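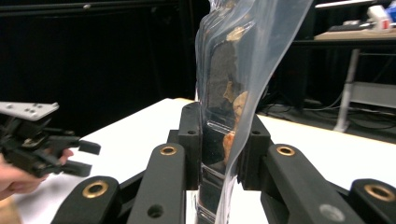

**Gripper won't let go of the bag -- pad sticking on handheld unit**

**palomino_bench**

Posting in case anyone has seen this. We run handheld grippers for bagged snack handling. On 20th August one of them started holding on to clear bags after the trigger was fully released. Fingers open, bag stays on the pad. Then it drops a second or two later, wherever you happen to be by then. Bagged baked goods, so a drop means crumbs and the take is no good.

Logged 13 late releases in one shift. The other unit had none.

What I've tried:

- wiped the pads with alcohol
- swapped the return spring
- checked the bushings for play, none I can feel

**flendau77**

Static. Thin plastic on a smooth pad will do that all day. What's your humidity?

**palomino_bench**

Don't have a reading. But both units are in the same room on the same bags, and only one does it.

**Azlan Rahman**

I don't buy static either. We had this in March on a Jisent build. The pad had gone tacky from the cleaner. Alcohol was fine on the old pads and not on the new batch. Press a strip of paper on it and lift. If the paper comes up with it, replace the pad.

**flendau77**

Static can still differ between two units if one is grounded and the other isn't. Easy to rule out, so rule it out.

**Nkrumah Ayaaba**

Before anyone swaps parts: does it open all the way under load? "Fingers open" with nothing in them doesn't tell you much. Ours looked fine empty and stopped 3 mm short with a bag in. The pivot was dragging.

Also please stop using it until you know. A late release is a pinch hazard if somebody reaches in to pull the bag free, and people do reach in.

**palomino_bench**

Fair. I was the one reaching in. Unit is tagged out now.

Paper test: it lifted the strip 2 times out of 3. Good unit, never. Opening under load measures the same on both.

**Azlan Rahman**

Pad, then.

**Nkrumah Ayaaba**

Probably. I'd still pull the pivot while you have it apart.

**palomino_bench**

New pads ordered from Hullus, part 1539. Switching to soap and water for cleaning -- will post the release log once they're on.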